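Abfluss im Bad: meine Tipps gegen Gluckern und Geruch

Bei uns im Altbau gluckert immer irgendwas. Mal die Wanne, mal das Waschbecken, und nach dem Urlaub riecht es gern mal nach Kanal. Inzwischen habe ich so ziemlich jeden Siphon in der Wohnung schon in der Hand gehabt (manche öfter, als mir lieb ist!), und ein paar Sachen mache ich jetzt immer gleich.

Siphon am Waschbecken reinigen

Eimer drunter, dann die Überwurfmuttern von Hand lösen. Bitte keine Rohrzange auf Kunststoff, mir ist so schon eine Mutter gerissen. Becher ausleeren, mit der Flaschenbürste durch, Dichtungen abwischen und richtig herum wieder einlegen: die schräge Seite zeigt zur Verbindung hin. Kleinteile lege ich beim Schrauben immer auf ein Tablett, sonst suche ich hinterher auf dem Boden. 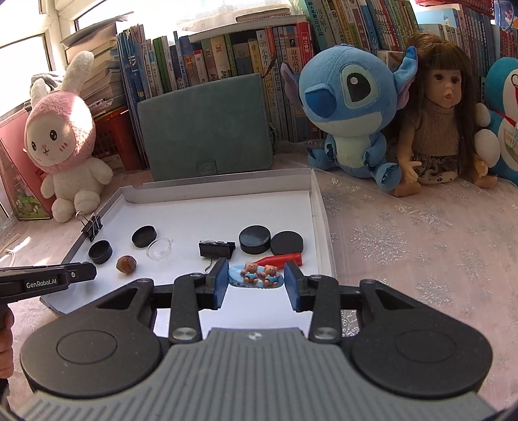 Geruch nach dem Urlaub

Meistens ist nur das Sperrwasser verdunstet. Wasser laufen lassen, fertig. Bei der Dusche, die wir selten benutzen, kippe ich vor der Abreise noch einen Löffel Speiseöl hinterher, das hält bei uns locker sechs Wochen.

Wenn es gluckert

Dann fehlt Luft in der Leitung. Im April haben wir uns deshalb einen Rohrbelüfter von Skustex unters Waschbecken gesetzt, war in zwei Stunden erledigt, Kaffeepause inklusive. Wichtig: Er muss senkrecht sitzen und zugänglich bleiben, also nicht hinter Fliesen verstecken! Gluckert es auch bei den Nachbarn, liegt es eher am Fallrohr, und da gehört die Hausverwaltung ran. Bei uns hat die Firma Peren fast 7 Meter davon erneuert, seitdem ist Ruhe.

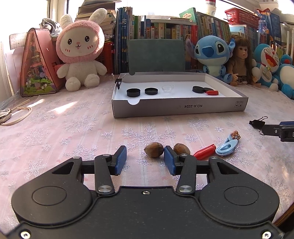
Eichelähnliche Nüsse und Krimskrams auf der Schneeflockendecke

Haare in der Wanne

Haarsieb rein und nach jedem Baden leeren. Chemie nehme ich gar nicht mehr, die Saugglocke reicht fast immer. Dabei den Überlauf mit einem nassen Lappen zuhalten, sonst pumpt man nur Luft.

Widad Karaki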